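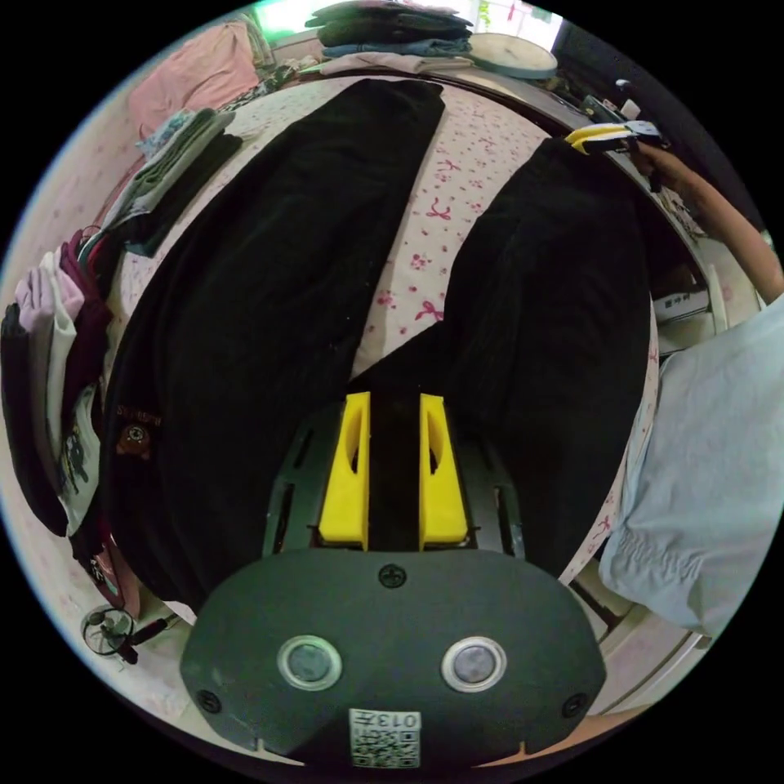 Yu-na Han worked at Premex as a laundry folder before she moved to the training group. Now she folds with two hand-held grippers, so that the folding machine can learn from her.

"At first my hands felt stupid," she says. "Trousers took me 3 minutes."
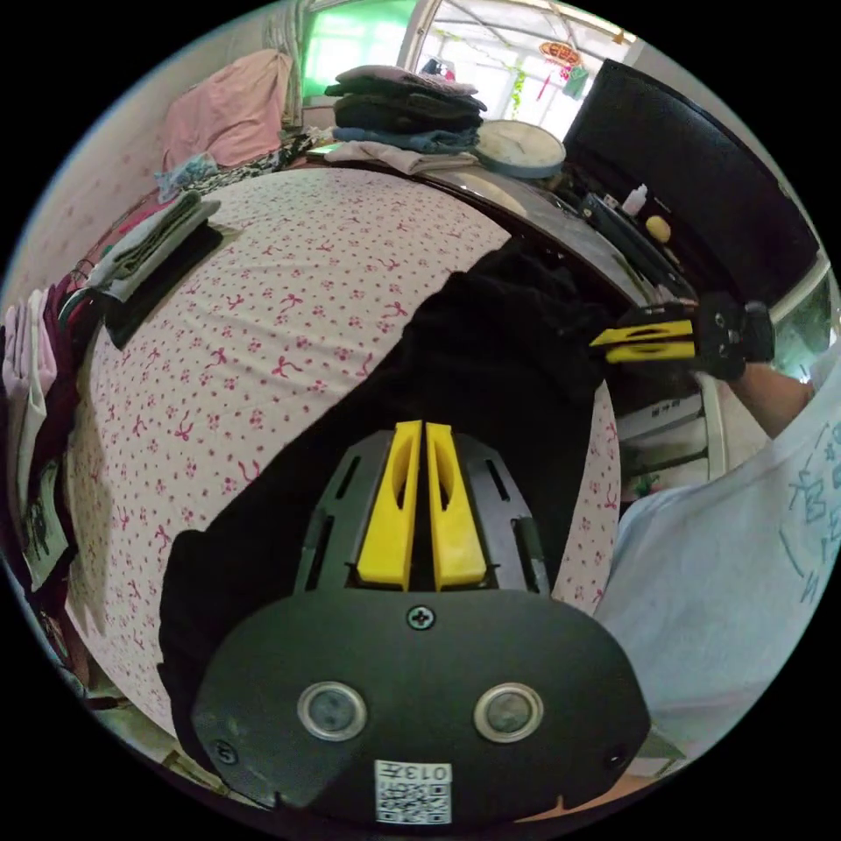 Folding practice with the hand-held grippers.

Her manager, Somtochukwu Oyelaran, says the folding team will be smaller by June.

"I told them early," he says. "They should have time to
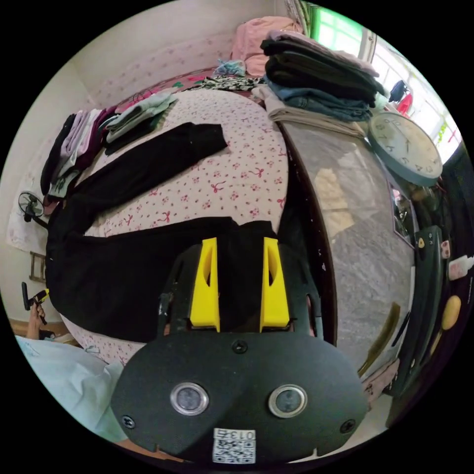
choose other work with us." Han has not decided yet.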